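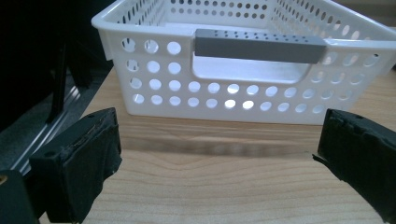 **Home Organisation, short course — handout for session 3: baskets, bins and boxes**

Notes by Lowri Ellis, typed up in a rush, sorry. Bring these next time, we go straight into the cupboard exercise.

**Before you buy anything**

Measure first. Inside of the shelf, not the outside of the cupboard. Width, depth, height. Then height again at the front, where the door hinge or lip gets in the way. Take off a bit for your fingers.

Write it on your phone. Not on the back of an envelope (see last session).

**Plastic baskets with holes**

- light, wipe clean, cheap
- air gets through — good for onions, cloths, bath toys, anything put away slightly damp
- you can see roughly what's inside without pulling it out
- small things fall through or poke out. Pencils, hair grips, cotton buds
- dust also gets in. Not for spare bedding or anything kept long term

White ones show the dirt but at least you know when to wash them. Warm water and washing up liquid, old toothbrush round the holes.

**Rims**

A rim that turns outwards is stronger and nicer to hold, but it takes up room. Two baskets side by side touch at the rim, not at the wall. Jenkins family, worked example from session 2: shelf 700 mm wide, they wanted four baskets in a row. Base of each basket 17 cm, so on paper 680 mm and it fits. Rim adds 3 mm each side = 6 mm per basket, 24 mm in all. Total 704. Doesn't fit. They went down to three and used the gap for trays stood on edge.

Always measure at the widest point!!

**Handles**

Cut-out handle (a slot in the wall):
- nothing sticking out, fine for tight shelves
- feel the edge before you buy, some are sharp
- fill only to the bottom of the slot, otherwise things slide out when you tip the basket towards you
- face the slot outwards. Obvious, but check your own cupboards tonight

Fold-down handles are better for carrying up stairs, worse for stacking. Rope handles go grubby.

**Corners**

Rounded corners clean easily and waste space. Square boxes (books, games, packets) leave gaps in them. Soft stuff fills the gaps by itself, so rounded for socks and tea towels, square for boxes.

**Ranges we handled in class**

Bener — stiff, sits flat, dear for what it is
Kidar — bendy, good for kids' rooms, bows if you overfill
Drivetti — lids sold seperately, check before you pay

No favourites from me. Depends on the shelf.

**Sorting order**

1. Empty the whole shelf onto a table or bed
2. Group like with like, bin the obvious rubbish
3. Look at the size of each group
4. THEN choose the basket
5. Heavy things low, daily things at waist hieght
6. Label last, after a week of living with it

Most people start at 4. Then they own lots of baskets and the same mess.

**To do for next session**

- pick one shelf, one only
- measure it properly, draw it, a rough sketch will do
- list what lives there now and what ought to live there
- bring one basket from home that annoys you, and be ready to say why

Session 4 is under-sink cupboards and pipes. Wardrobes moved to June.

L.E. 5/15/21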